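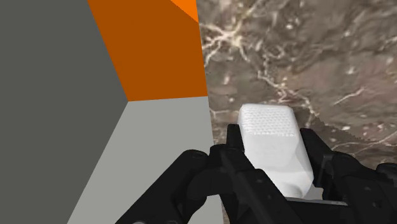
Figure 7.1 Gripper holding a white object above a marble-patterned surface (computer rendering).

Chapter 7
Records Retention and Disposal Duties

Learning objectives
After reading this chapter, you should be able to distinguish a retention period from a limitation period, read a retention schedule, and draft a basic legal hold notice.

7.1 Why retention is a legal question

An organization that collects information about people takes on duties that continue after the information has stopped being useful. Some of these duties come from statute. Others come from contracts, licensing conditions, or the terms of a grant. A retention schedule brings them together in one document and assigns each class of record a period, a starting event, and a method of disposal.

The starting event causes more trouble than the period. A clause that reads "keep for 2 years" has no fixed meaning until the reader knows what the two years run from. Common choices are the date of creation, the close of the file, and the end of the business relationship. A file opened in December may fall under a different schedule year depending on which of these applies. 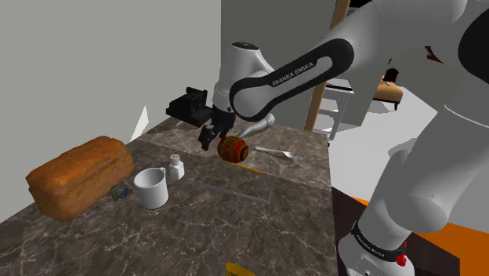

Where two rules cover the same record, the longer mandatory period usually governs. A maximum period, such as one found in a privacy law, complicates this. The drafter must then ask whether the record can be split, so that the identifying fields are destroyed on time and the remainder is kept.

7.2 The Skokis schedule

The exercises in this chapter use the records of Skokis, a clinic operator with more than 500 record classes. Its billing is handled by Jakel under a services agreement, and its paper files are stored by Lultar. The schedule in Appendix C is the version in force on March 31, 2021.

Class 421 (patient correspondence, closed) should be read first. The clinic holds the original, but Jakel holds a working copy, and the agreement is silent on who must destroy it. A schedule binds only the party that adopts it - a vendor's duty to dispose of records has to be found in the contract or in a statute that reaches the vendor directly.

7.3 Legal holds

A legal hold suspends disposal for records relevant to pending or reasonably expected litigation. It overrides the schedule while it is in effect and should name the record classes, the custodians, and the date range covered.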